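Reviews > Grippers & Hand Tools

Ledport Grasa hand-held gripper: one month in
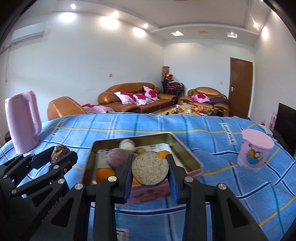
What failed

I bought a pair of these in February for $349. The fingers close evenly and the blue ridged pads hold light food well. Rice cakes, buns and oranges were all fine on low force, and I had no complaints for three weeks.

The fault showed up on a Wednesday at 118 hours of use. The right finger stopped opening all the way, then let go of the trigger setting and closed at full force. It crushed a rice cake, so no great loss, but my thumb had been between the pads a minute earlier. Cycling the power cleared it. It came back twice the same evening.

Marichka Dmytriv at Ledport support had me open the grip housing. Crumbs had worked into the position sensor, which has no seal. She sent a rubber boot and a firmware update that cuts the motor when the reading jumps. Both should have been in the box.

The manual rates the linkage for 4,000 cycles between cleanings. With anything that sheds crumbs, I would clean it every 200. Unplug it first. The power button only puts the motor to sleep.

Since the fix I have had no more sudden closings. The pivot screws needed tightening once.

Good: grip pads, balance, quick support.
Bad: open sensor, no hard stop switch, thin manual.

I'm keeping mine. I would not hand one to a kid, with or without the boot.

Maksym Zhuravel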